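Nirkby cell

The Nirkby cell is a simulated kitchen workstation used to rehearse the set-up and upkeep of a single-arm robot before the same settings are loaded on the real machine. It was built by Koubek and runs on the Vemix simulator. The current layout dates from 12/12/19.

Set-up

The arm is white, with a dark cap over the upper joint, and works beside a granite-effect counter. Its base position is entered first, then the zero angle of each joint. The gripper is next brought over the coffee machine, the main reference point in the cell, and the fingers are lowered in steps of 5 mm. A position is accepted if it repeats over 15 runs.

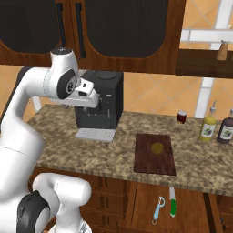
Positions are stored in a plain text file, which holds 173 entries in the current layout. Any change to the height of the counter means that the file must be made again – a job that can take up to 193 minutes.

Upkeep

Joint limits are checked after every update to the simulator. Faults are mostly small: a finger that passes through a surface, or a joint that drifts from zero. The usual repair is to reload the joint file and repeat the zeroing. Tamsin McKinnon wrote the checking script, later adapted for the Dokon cell.

See also

Dokon cell
Vemix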